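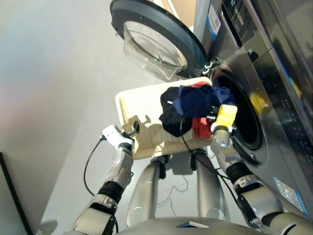

Re: [grotard-players] Hukodov script, act two

2 min read

Posted Thu 12 February by Karabo Xaba

Read it twice on the train. Still think it's the best thing we've been sent, and still think act two sags. The inquest scene runs 31 pages. Thirty one! Cho can't carry that alone, whoever we cast.

On Omard you wrote:

> I'd leave the second act as is. The slow build is
> the whole point, and the reading audience stayed
> with it. Cutting the sister's letters would gut it.
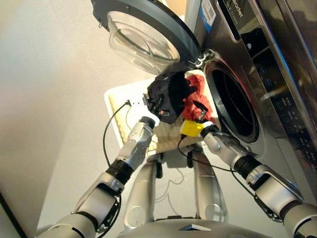

Reading time: 3 minutes

Not saying cut the letters. Saying move two of them up before the intermission, so we know the sister is lying when she walks in. Right now we find out after and it's just confusing. And the reading was 40 people, mostly our freinds, they'd sit through anything.

Also the doubling. Judge and landlord can't be the same actor if they pass on the stairs, see the last page.

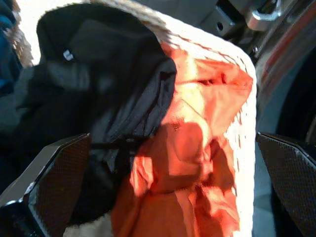 Costumes, while I'm at it. The sister needs one thing we recognize from the back row, becuase she's offstage so long. Script says only "a coat." I'd go pale outside and loud inside, like that cream rim with the crumpled orange lining, so when she opens it at the inquest we get the color all at once. Cheap enough to do too. Can someone ask about fabric before the May slot is confirmed.

Will send page notes tonight, or tomorrow if rehearsal runs over.

Karabo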